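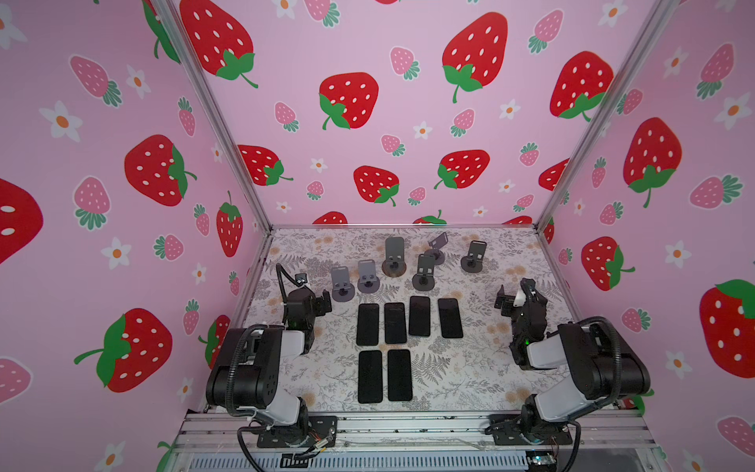
Does fasting before communion still mean a full hour if you're just having coffee on the way to church? Coffee counts as food or drink, so yes, the hour applies, and only water and medicine are exempt.

Posted in February by pulik_444

That's what I was taught anyway. My question is about the hour itself. Is it an hour before Mass starts or an hour before you receive? I drive in from Bonwood and I finish my thermos in the parking lot, so this matters to me!

cheonmom
Before you receive. Our Mass runs long, so if you finish your coffee ten minutes before the opening hymn you're probably fine. I've done it for years and never lost sleep.

medent801
I know that's the rule, but doing the math in the pew feels wrong to me. My grandmother fasted from midnight and walked to church. I can skip a cup of coffee. I just don't eat or drink anything that morning until we get home.

cheonmom
Good for you, but please don't make it sound like the rest of us are cheating. I have three kids to get dressed and I need that cup – the Church says one hour, so I keep one hour.

medent801
Fair enough, I didn't mean it that way. It's what works for me and I wouldn't put it on a mom with little ones.

pulik_444
OK so before receiving, thanks both. What about gum? My husband says it's not food.

cheonmom
I'd toss it. Priests don't all give the same answer on gum, and ours asked us to leave it in the car.

medent801
Agree with her on that one. Elderly and sick people don't have to keep the hour, by the way, in case you bring your mother along.

pulik_444
She'll be glad to hear it, she's 84 and likes her toast.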